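Chapter 7
The Second Verse

In this chapter
Why second verses go flat
Moving the camera, moving the clock
What the chorus means the second time around
The band's share of the work
Exercises 7.1 to 7.4

I have a shoebox full of first verses. You probably have one too, or a phone full of them, and if you've been doing the exercises up to now you have at least six more than you did when you opened this book. First verses are fun! You get to walk into a room and turn on the lights. There's a woman on a porch, there's a truck that won't start, there's a song on the radio that somebody can't stand to hear. Then comes the chorus, which you wrote back in Chapter 5 and which I hope you still like, and then you're standing at the top of verse two with the same chords under you and no idea what to say.

Most of the country songs I've been handed over the years (and I've been handed a lot, in parking lots, at weddings, once in a dentist's chair) go wrong right there. The writer used up the good stuff early. Verse one says he's gone and I'm sad, the chorus says how sad, and verse two says he's gone and I'm sad with different furniture.

My first teacher in all this was Angharad Prosser, who ran a songwriting night in the back of a feed store in Prokmont when I was nineteen. She had a habit of asking you to play your second verse first. Just that, no introduction, no first verse to lean on. If the room got interested, she let you go on. If the room didn't, she'd say "Well, what happened?" and wait. I hated it. I drove home one November night swearing I'd never go back, and by the time I got to my own driveway I'd thrown out four lines and written two better ones on the back of a gas receipt.

"Well, what happened?" is still the best question I know for a second verse, so let's start with it.

Something has to have changed by the time we come back from the chorus. It doesn't have to be big. In Pilar Durán's waltz "Kitchen Radio," which we'll take apart in section 7.2, the first verse has a husband humming along while he does the dishes. In the second verse the radio is still playing and she's the one at the sink. That's all she tells you. She never says he died or left or went on the road, and I've heard grown people argue about it over pie. The chorus hasn't moved by a single word, but the line "I know this one by heart" weighs about ten times what it did a minute earlier.

You can get that kind of change in a few ways, and we'll spend time with each of them. One is to move the clock. Jump ahead ten years, or ten minutes. Fermín Barrientos wrote a truck-stop ballad called "Nordin Road" that's set at four in the morning in the first verse and at a quarter past four in the second, and I'd put it up against any song that covers a whole lifetime. Fifteen minutes is plenty if the phone rings in the middle of it.

Another is to move the camera. Stay in the same moment but look at it from across the street, or from the other side of the bed. Be careful with this one. If the listener can't tell who's talking by the end of your first line, you've lost them, and they won't come back for the bridge. I usually put a pronoun or a name in the first four words, just to be safe.

A third is to get closer. First verse, the whole town. Second verse, one coffee cup. I love this one the most and I overuse it (ask anybody who has co-written with me).

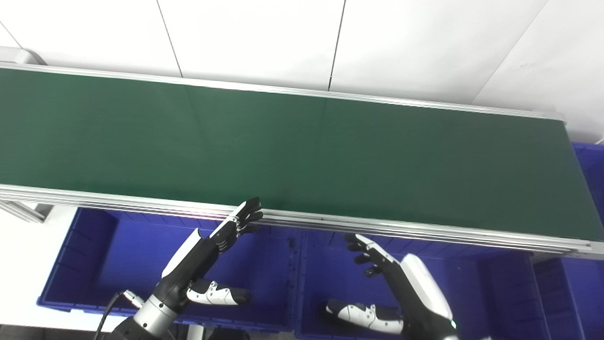
Figure 7.1 Green conveyor belt with silver side rails.

Now, the band. A lot of books on lyric writing act as if the words show up by themselves, and I think that's a mistake, especially in country, where the players come in one at a time and everybody notices. A good arranger will hold something back for your second verse. It might be a fiddle, a low harmony, or a brush on the snare where there was only a guitar before. I learned this from a demo that Nokuthula Zwane cut of one of my songs. I'd written a second verse I was embarrassed by, and she had the steel player sit out until the third line of it, the only good line I had, and then he slid in underneath like somebody opening a door. I rewrote the other lines that same night so they'd be worth the company.

You'll want to know how long all of this should be. My rule is that the second verse can be shorter than the first but never longer. I keep a notebook of songs I've sat down and mapped out by hand, 452 of them at last count, the oldest a B-side from 1963 with a hole worn nearly through it, and the ones I go back to tend to get on with things. Cutting the verse in half is fair game. So is coming straight out of the chorus with no turnaround at all, which Zulema Rivadeneira does on nearly every track of her record Jostus. It gives you the feeling that she couldn't wait to tell you the rest.

Before you read section 7.1, do this. Get out the first verse and chorus you finished in Chapter 6. Read them out loud, standing up. Then write 200 words of plain prose, no rhymes, about what happens next to the people in the song. Don't try to make it pretty and don't stop to fix it. If you get to 200 and you're still going, keep going to 400, but quit there and have a sandwich. Circle any sentence that surprises you. Bring the page with you into the next section, because we're going to need it for Exercise 7.1, and please don't throw away the parts you didn't circle. I've pulled more than one bridge out of those.

7.1 Same Melody, New News

Let's look at your page.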